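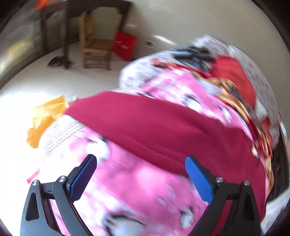

Slide 1. Start with the pile

Good evening, and thank you for coming on a Tuesday. Please look at the pile for a few seconds before I speak. (Wait. Let them look.)

My talk is about sorting fabric at home. I want to speak about the moment when all the cloth is in one heap and you do not know where to put your hand first. I think many people in this room know this moment well.

Ask the room: which fabric did your eye go to first? Most people will say the red band in the middle, I think. For me it is the pink one with the small cartoon figures. Let two or three people answer, then go on.

Slide 2. Why a pile gets stuck

When I moved from Zitholm to Ellulton, I had 19 bags of fabric. Some of it was for sewing, some was old clothes, and some was only there for the reason that it was pretty. I put it all in one room and closed the door. It stayed like this for seven months.

The problem with a pile is that we see only the top. In the picture the top is white with small gray and pink motifs, and there is a bit of red on it. If you ask me what is at the bottom, I can't tell you. At home it was the same. I bought new cotton two times when I had enough of it already, under something else.

(Do not tell the story of the curtains here. It is too long. Keep it for the questions.)

Slide 3. Prints first, plain later

Many books tell you to sort by size or by type of cloth. I tried it and I was tired after one hour. Now I take the prints first. A print is easy to recognize even when only a corner is showing. Point to the right side of the pile: there is a strip of floral in orange, brown and red. It is narrow, but you would know this print again if you found another piece of it in a different bag.

So the first round is only this: every print goes with its brother. Cartoon figures with cartoon figures, flowers with flowers. Do not fold yet. Do not decide yet if you keep it.

The second round is for the plain colors. Put them in order from light to dark. A strong color like the raspberry red can have its own place, and you will use it as a border or a binding for many things.

Slide 4. The things that are not fabric

Go back to the picture for this part. On the left there is a printed sheet of paper, and it goes a little under the pink cloth. Next to it is a yellow-orange plastic bag. Near the top of the pile there is something black, a strap or a buckle.

Paper, bags and straps travel together with fabric in every home I have seen. In my home I found a pattern from Lamrani that I had been looking for since April. It was flat between two pillowcases.

My rule is to have one box for these things, and to open the box only when the cloth is finished. If you stop to read every paper, the evening is gone. Put also the empty plastic bags in the box.

Slide 5. Folding

Show with the real piece. (It is in my blue bag, under the chair.)

I fold everything to the width of my ruler. The edge with the fold looks to the front, the open edges go to the back. Small pieces, less than the size of my hand, I don't fold. They go flat in an envelope.

Around 80 pieces fit on one shelf in my cabinet if they are thin cotton. For thick fabric it is much less. I use the Plarex boxes with the low side, but a shoe box is also good and it costs nothing.

Speak slowly here. Last time I was too fast and the people in the back did not see the second fold. Do it again if they ask.

Slide 6. What to do with the rest

After sorting you will have a group of fabric that you do not love. I make 4 bags: for the school, for a friend who quilts, for cleaning cloths, and for recycling. Write on the bag before you fill it. I had a sad experience with a good linen which became a cleaning cloth.

Ask: does somebody know a place in Ellulton which takes very small scraps? I am still looking for one, so please tell me.

Slide 7. Questions

Possible questions:
Do I wash before sorting? Only if it smells or has stains.
How long does it take? One bag in one evening, for me.
Do I iron? Before sewing, not before the shelf.

The curtain story, if there is time. Fabric swap table is next to the door, please take at least one piece home with you.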